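Plivutberg folding drying rack: three months in

I paid 420 for this rack in December, after my sister talked me into it. That is a silly amount for something that holds wet dishes, and I went in expecting to send it back. I still have it, though I wouldn't say it won me over.

The pitch from Vollano, the store that sells it, is that it folds flat in one motion, holds a full load for six, and never leaves a puddle. The old rack it replaced was a 40 wire thing from Mazza that had gone rusty at the welds. So the question for me was whether ten times the money buys ten times the rack. You can guess.

Folding first. It does fold flat. One motion, no. You lift the middle bar, push the left leg in, and then the right leg hangs up on its hinge until you thump it with the side of your hand. I wrote to Vollano and a person named Natalina Parisi wrote back within a day, very polite, to tell me the hinge loosens with use. After three months mine hasn't.

Capacity. A load for six is possible if your six people eat off saucers. Our dinner plates are on the wide side and they lean into each other past the eighth one. Bowls are worse because the slots are cut for something shallow, so a deep cereal bowl tips forward and sits there with water in the rim. Glasses do fine along the outer rail, and I'll give them credit for the rubber tips, which haven't come off.

The drip tray is the best part. It has a real slope and the spout reaches the sink. The box claims it drains 100 percent. There's always a spoonful left in the back corner, and if you have hard water you'll get a white crust there. Vinegar takes it off.

My real complaint is the silverware.

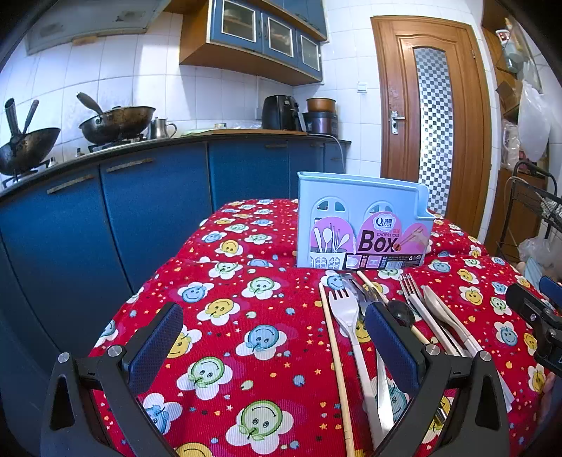 For 420 you get no place at all for forks and knives. The cup is an extra, sold separately, and it hooks onto only one side of the rack, the side that in my kitchen faces the wall. A cheap cup that stands on its own does the same job and you can put it wherever you like. I don't see what the hook adds except a reason to charge for it.

Then there's the finish. They call it Dimedness coating and it gets a whole paragraph on the box. As far as I can tell it's paint. Mine has a chip near the left foot, and the warranty covers "structural failure," so good luck with that. Sandro Gatti, who reviewed the larger 400 model on the store's page, had the same chip in the same spot. He gave it five stars anyway.

Would I buy it again? Not at this price. If they put it on sale for half, and you own small plates, and the spout side suits your sink, maybe. Measure first - the legs need more depth than the drawing shows, and on a narrow counter the front edge will stick out over your drawers.

Two and a half stars, most of that for the tray.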